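Imprimer | Envoyer par e-mail

Visite d'atelier : le bras trieur de Cakel

21/09/2018

L'atelier partagé Cakel occupe le rez-de-chaussée d'une ancienne imprimerie, à Omholm. Nous y avons passé une fin d'après-midi avec Birdie Halvorsen et Severyn Kravets, qui montent depuis le mois d'août un bras robotisé baptisé Calado. Le but est modeste : ranger des flacons et des petits pots de salle de bains dans un bac à compartiments.

Le budget est affiché au mur, 1 587 euros à ce jour, moteurs compris. Presque 4 kilos pour le bras seul, ce qui a obligé à renforcer le plateau. Severyn s'occupe du code, Birdie de la mécanique. Les doigts de la pince ont été redessinés deux fois. 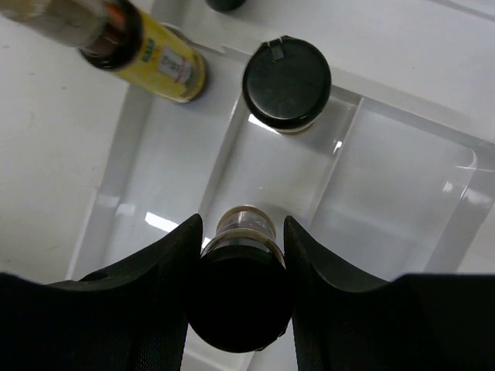 Un flacon à bouchon noir entre les doigts de la pince, posé dans le bac transparent.

Les reflets du bac restent le principal souci. La caméra du poignet confond parfois une arête de plastique avec le bord d'un couvercle, et les flacons couchés demandent encore un réglage à part. Severyn compte essayer un éclairage plus diffus.

L'atelier est ouvert aux visiteurs sur demande. Pour venir, on descend à l'arrêt Trurkora et on passe par la cour. Les plans de la pince sont à consulter sur place.

Imprimer | Envoyer par e-mail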